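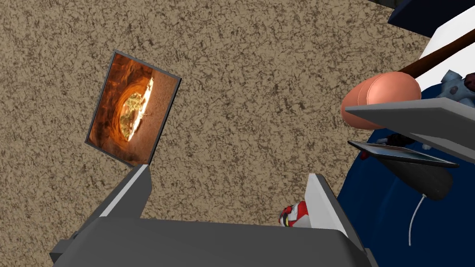 He cambiado de teléfono en marzo, después de cuatro años con el mismo, y como varios me habéis preguntado por correo qué compré y por qué, lo cuento y así no lo repito.

El anterior era un Bruller de gama media. Funcionaba bien, pero la batería ya no llegaba a las seis de la tarde y el fabricante dejó de mandar parches de seguridad el otoño pasado. Lo segundo me preocupaba más que lo primero, porque llevo en él las aplicaciones del banco y las claves del trabajo.

Miré tres modelos. El Brinkmann me gustaba por la pantalla, pero pesa demasiado para el bolsillo de la camisa. El segundo era un reacondicionado, y la tienda daba una garantía muy corta. Al final me quedé con el Mosto, que salió por 164 euros con el descuento por entregar el viejo. Pesa poco, tiene ranura para dos tarjetas SIM y conserva la toma de auriculares — para mí sigue siendo importante, uso cable todos los días en el tren.

La cámara es normalita. De día cumple y de noche no. Si alguien compra teléfonos por las fotos, este no es el suyo.

La carga sí ha sido una mejora. En 30 minutos, mientras desayuno, me da de sobra para la mañana. Al 100 por cien lo dejo pocas veces; Nele Stöcker, que repara móviles en mi barrio, me recomendó quedarme por debajo y le hago caso.

Lo peor fue pasar los datos. El asistente copió los contactos y las fotos sin problema, pero perdió las notas de voz y tuve que volver a dar de alta el doble factor en casi todo. Reservad una tarde. Yo empecé a las cinco y cené tarde.

También cambié de operadora, a Bikolier. La portabilidad tardó 2 días y me quedé una mañana sin línea. La cobertura en casa es igual que antes y en el pueblo de mis padres algo peor, sobre todo dentro de la cocina. No hay permanencia, así que si en verano me canso, me voy.

Waltraud Frerichs me preguntaba en los comentarios de la entrada anterior por la funda. Uso la que venía en la caja, de silicona transparente. Ya está amarilleando por las esquinas. Cuando encuentre otra que no tape el botón lateral, la apunto aquí.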